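**Reunión de seguimiento, control y percepción**
Martes 26 de abril

Asisten: Washington Peixoto (planificación), Iolanda Bragança (percepción, redacta el acta).
Excusa su ausencia el equipo de Vuvden.

**1. Acta anterior**

Se aprueba sin cambios. Queda abierta la tarea de documentar el formato de los registros de Hadgu.

**2. Planificador bimanual**

Washington presenta la rama nueva. El planificador trata los dos brazos como una sola cadena mientras ambas pinzas están cerradas, y la consigna de tensión se recalcula a 100 Hz. El bucle de articulaciones sigue a 500 Hz y no se toca. Quedan 3 fallos en las pruebas de simulación, todos en la transición de una pinza a dos. 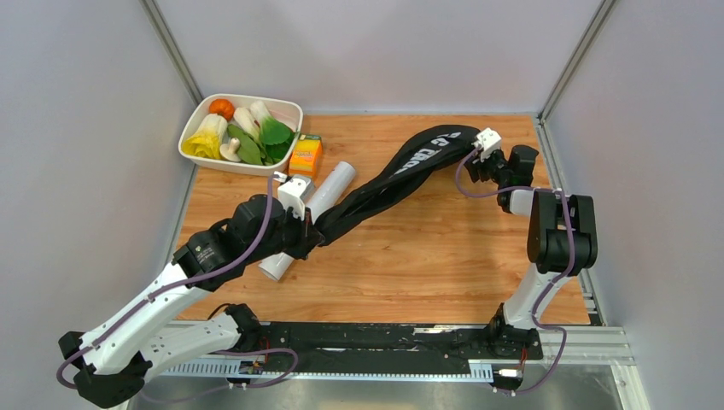

La segmentación de tela sigue siendo el punto débil de Hadgu. Iolanda explica que el modelo estima bien el contorno cuando la prenda está plana sobre la mesa, pero pierde la orientación en cuanto se levanta. Con la tela negra estirada en diagonal entre las dos pinzas, el extremo izquierdo queda estrecho y retorcido, y los pliegues cortan las letras blancas impresas, así que el texto no sirve como referencia. Propone usar el pliegue longitudinal como eje y dejar las letras solo como indicio de qué cara se ve. Washington pide que la salida incluya un valor de confianza para que el planificador pueda rechazar la estimación.

**3. Modelo de colisiones**

Se acuerda incluir los cables de los brazos como volumen de exclusión. De momento basta con cápsulas fijas a cada eslabón. Los objetos de la mesa se seguirán cargando desde el fichero de escena de Pindthorpe.

**4. Herramientas**

El visor de Hallby no abre registros con marcas de tiempo duplicadas. Se corrige en el grabador, no en el visor.

**Tareas**

- Washington: corregir los fallos de transición y fusionar la rama.
- Iolanda: detector de pliegue y campo de confianza.
- Iolanda: formato de registros de Hadgu (pendiente).
- Vuvden: confirmar si la versión de junio mantiene la interfaz actual.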